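# Recording a chopstick-sorting task with a hand-held gripper

These are the steps we use when we add a new kitchen task to the Tisutholm set. The task in this guide is chopsticks and utensil caddies, but most of it carries over to spoons, brushes or anything else long and thin that gets stored upright. It assumes you have a working gripper, a charged battery and enough free storage for a full session.

The target for one task is 300 usable episodes from one home. Plan for more than one sitting. Hands get tired before the storage fills up, and tired hands make sloppy grasps.

## Before you start

1. Wipe the finger pads with a damp cloth and let them dry. Dust on the ridges makes thin sticks roll.
2. Open and close the fingers a few times and check that the width reading returns to zero. If it doesn't, recalibrate now. A drift of 2 mm is enough to spoil a chopstick grasp in the log.
3. Clean the lens.
4. Start a new session in Mamby and enter the home code, the task code and the hand you are using. Left and right are separate fields.
5. Record 5 seconds with the gripper held still over the table. The alignment step needs it.

Leave the room the way it is. Pots, baskets, hanging bags and patterned tablecloths all belong in the data, and a policy trained on bare tables will not do well in a real kitchen. Take only sharp or breakable things off the part of the table you will be working on.

## What counts as one episode

An episode starts with the gripper open and clear of the objects. It ends with the gripper open and clear of them again. In between, you do one thing from the task list:

- pick up one chopstick or a pair and put it in a container
- take a stick out of a container and lay it on the table
- move a container to a new spot
- straighten a container that has tipped or turned

Don't chain them. Two short episodes are worth more to us than one long one, and they are much easier to label.

## Recording

Hold the gripper by the handle and keep your free hand out of view unless the task code says two-handed. Come in at the speed you would use to pick up a pen. Close until the pads stop moving, pause for a beat, then lift.

Chopsticks in a bundle are the hard part. They lean in every direction and cross each other near the top, so choose one on the outside and line up the fingers before you close. If you catch two when you meant to take one, finish the episode anyway and mark it "extra" in Mamby. Do not shake the second one off.

For containers, grip the wall or the rim. With full caddies, keep the lift low — the sticks are top-heavy and will swing the whole thing around. Change the layout after every few episodes: move a caddy, swap in a cup, lay a pair flat on the cloth.

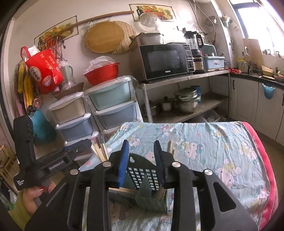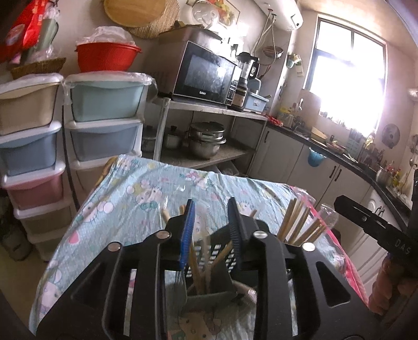
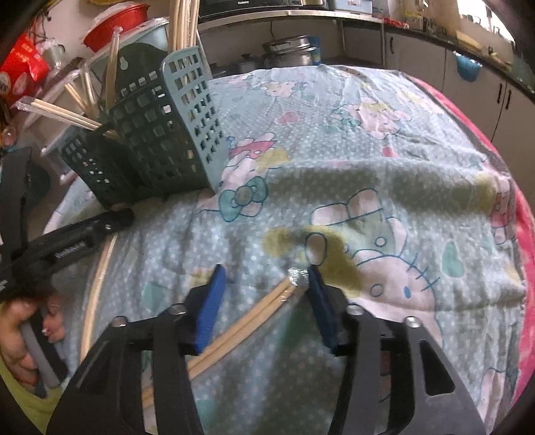 Varela wrote back after trying the steps that the pause before lifting felt unnatural and was easy to forget, and asked whether episodes without it should be thrown out. They can stay. The pause helps the labeling script find the moment of contact, but the width signal is usually clear enough without it. Varela also suggested doing all the container moves first, while the wrist is fresh, and we have since changed our own order to match.

## Failed grasps

Keep them. If a stick slips, try again within the same episode, up to 3 attempts. After that, open the gripper, back away and end the episode. Mark it "fail" and go on to the next one.

Discard an episode only if:

- the lens was covered for more than a moment
- someone else reached into the work area
- tracking was lost (Mamby shows a red bar along the timeline)

## Checking the session

Play back the first few episodes before you record the rest. Look for three things: both finger pads stay in view, the width curve moves when the fingers do, and the objects are not washed out by a window. If the window is a problem, turn so it is off to one side. Closing the curtains also works, but then leave them closed for the whole session.

The Rullstead sessions from September had to be partly redone over this. The glare got worse through the afternoon, and the check had been done only once, in the morning. Check again after every break.

## Uploading

1. Close the session in Mamby and wait for the file count to settle.
2. Copy the session folder to the drive. Don't rename anything inside it.
3. Add a text note with the home code, the number of discarded episodes and anything odd about the session — a loose pad, a change of containers, a different person holding the gripper.
4. Upload on a wired connection if there is one.
5. Keep the local copy until the session status changes to "accepted."

If the status says "partial," open the report and look at the episode list. Most often one file did not copy fully, and uploading the same folder again will fill the gap.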